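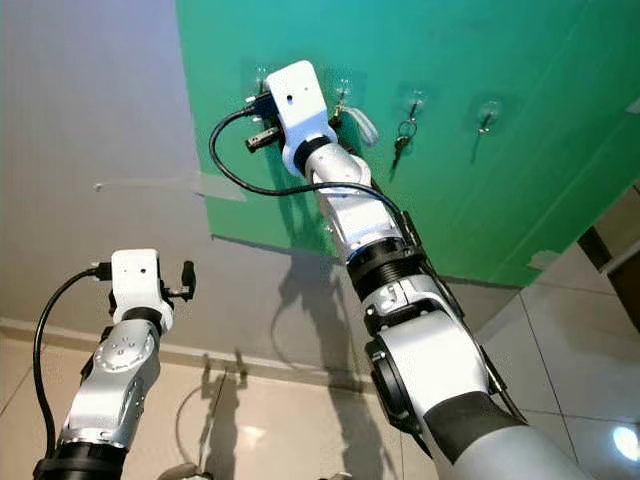 Hooks and hanging places: a small gallery

The green panel went up on the pale wall in November, and most of what hangs in these rooms has found its way onto one hook or another. This page collects the hanging places from the Dalgleish flat, starting with the panel and going on to the spots that have no picture yet.

The wall hooks

Four small clear adhesive hooks, set in a rough row across the green. One has a white strap or lanyard on it. The next one along holds a key ring, with dark keys hanging down. The hook at the right-hand end is free.

Clear hooks were chosen so that the colour of the panel would show through. They came in a Brollitz pack and cost less than the screw-in sort. The wall behind is old plaster and crumbles when drilled, so adhesive was the only sensible choice.

Putting them up

Wipe the surface with a dry cloth first. Press each hook for a slow count of 9 and leave it overnight before hanging anything on it. The pack gives a limit of 400 grams per hook. Keys and straps are well under that. A full shopping bag is not, and should go on the door.

Still to be photographed

Hall door: two brass hooks, used for coats. The upper one is loose and needs a longer screw.

Kitchen: a Cavotent rail over the worktop, with ladles, a sieve and the oven gloves. The rail is a little too close to the shelf, so the big ladle has to go in sideways.

Bathroom: a suction hook for the flannel. It has been moved from the tiles to the mirror, where it grips better.

Cupboard under the stairs: a row of nails, already there when we moved in. The dustpan, the brush and a folded step stool hang from them. The stool will probably be moved to the Skorkmont shelving once that has been put together.

Page last changed 2023-01-17.

Contact | Copyright Dalgleish Flat Pages | Back to top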